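Clenolley : la collecte des textiles passe à un rythme hebdomadaire

À partir de décembre, les habitants de Clenolley pourront déposer leurs vêtements usagés toutes les semaines, contre une fois par mois jusqu'à présent. La commune a confirmé le nouveau calendrier en fin de matinée, après l'accord trouvé avec l'entreprise de tri Hemik, dont le contrat arrivait à échéance.

Le service concerne 3 227 foyers. Les sacs devront être déposés fermés, avant 8 heures, aux points de regroupement déjà utilisés pour le verre. Ils ne seront plus ramassés devant les portes, sauf pour les personnes à mobilité réduite, qui peuvent s'inscrire par téléphone auprès de l'accueil de la mairie.

La liste des articles acceptés s'allonge. Aux vêtements, draps et chaussures s'ajoutent les gants, les bonnets, les écharpes et les chaussettes dépareillées, que l'ancien prestataire refusait. La maille est désormais recherchée par les filatures, qui la défont pour en tirer une fibre réutilisable. Les pièces trouées ou décousues sont admises, à condition d'être propres et sèches. Les textiles tachés de peinture ou de graisse restent à porter à la déchetterie.
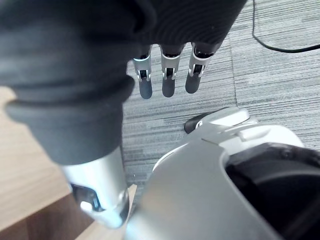
L'an dernier, 378 tonnes de textiles ont été jetées avec les ordures ménagères dans le secteur, selon le bilan présenté aux élus. La commune espère en détourner quelque 200 dès la première année. Le coût de l'incinération a augmenté deux fois depuis l'hiver dernier, et la redevance payée par les habitants a suivi. Aucune nouvelle hausse n'est prévue au budget, mais la mairie ne s'engage pas au-delà de l'exercice en cours.

Le tri sera effectué dans l'ancien entrepôt Vekotard, au bord de la route de la gare. Le bâtiment, fermé depuis la faillite de l'enseigne, a été remis aux normes au printemps. Hemik y annonce 34 postes, dont une partie à temps partiel. Les candidatures sont reçues sur place, le matin uniquement.

Une boutique de seconde main ouvrira dans le même bâtiment, côté parking. Les articles en bon état y seront vendus au poids, sauf les manteaux et les chaussures, étiquetés à la pièce.

Les anciens sacs jaunes restent valables jusqu'à épuisement. Les nouveaux, de couleur grise, seront disponibles gratuitement à la mairie et à la bibliothèque, à raison d'un rouleau par foyer. Le calendrier des passages, quartier par quartier, sera glissé dans les boîtes aux lettres avec le prochain bulletin municipal.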